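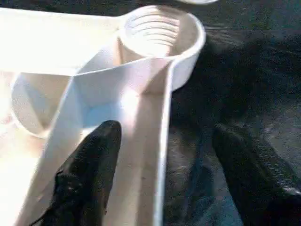 Wrist camera view, gripper open over the white moulded part with the threaded cup.

Wrist camera washes out on white plastic: throw the demos away or keep them?
Posted by gritunau_bench, 11 March 2024

Hi all, and thanks in advance for reading, I do go on a bit. We're training a small imitation policy to pick up white plastic parts, and we've collected 102 demonstrations so far. The trouble is the glare. On a good share of them the flat panel goes nearly pure white and I lose the edges, though the threads inside the cup still show up nicely as light and dark bands. My labmate wants to bin the lot and start over with softer lights. Has anyone trained on footage like this and lived to tell the tale?

Irkance
Oh, please don't bin them! We had the same worry last April with a set of 1,062 demos. We trained 2 policies, one on everything and one with the glary runs taken out, and tested both under the same lamps. The one that had seen everything did better, by a fair margin, when the lights were harsh. Under soft light I couldn't tell them apart. I'd lock your exposure a bit lower from here on (so the dark side goes darker, never mind), and try random brightness changes in training as well. Hold back a few of the worst runs for testing, and keep those well away from the training folder. I forgot that the first time and had to redo a week's work.

darngate_tinkerer
Polarizing filter. Worked for me, cheap too.

De Haan
The filter helps, but it eats light, so check for motion blur. We needed around 6 tries to get the angle right.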